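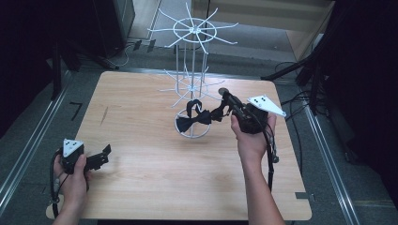
One bow tie, one wire rack, two hand-held grippers.

So my sister-in-law asked me at dinner last Wednesday when she can finally buy a robot that puts the laundry away, and I gave such a long and boring answer that I figured I'd better put it on the blog and leave her in peace.

Short version: not yet. Longer version: it depends what you mean by "away."

Folding a towel on a clean table, sure, I've watched plenty of clips of that and some of them are pretty good. But towels are the easy part of my laundry! My closet has belts, two scarves, a bathing suit with far too many strings and a drawer of things with straps. A bow tie is a great test if you ask me. It's small, it's floppy, it has a loop, and if you want to hang it up you have to get that loop over a thin rod without dragging the rest of the thing along with it. I can do it while talking on the phone. Try it with a pair of grippers in place of your fingers and I bet you'll see the problem within a minute.

I did try it, sort of. I took the salad tongs out of the kitchen drawer, one pair in each hand, and gave myself 6 tries to hang one of my husband's bow ties on the drying rack. I got it up there twice. One of those was an accident. My thumbs apparently do most of the work in my life and I'd never given them any credit.

That's why I get a bit grumpy about the ads. There's a company called Vornix (you've probably seen the banner, the one with the spotless kitchen) that says its machine knows 358 household tasks. Okay, but which ones? I went through the list and "open drawer" and "close drawer" were two separate tasks. By that count my dog knows a few dozen.

The shop floor is a different story, at least for some jobs. I spent four years in the packing room at Garwood before the kids came, and a lot of what we did was the same box, same spot, all day long. A machine does that now and I don't think anybody misses it. What they still have people for is the accessories bench - ties, hair bows, those little clip-on things - where every piece lands on the table a different way up. A friend who's still there told me they went through roughly 2,009 pieces in one shift in March, all by hand.

Would I buy one if it worked? In a heartbeat. I'd want it to do the socks first, then the straps drawer, and I'd want it to be quiet, because our laundry room is right next to the baby's. I'd even put up with it being slow. If it takes all night to hang up one load, who cares, I'm asleep.

Anyway, I told my sister-in-law to ask me again in a few years. She says she's getting a bigger hamper.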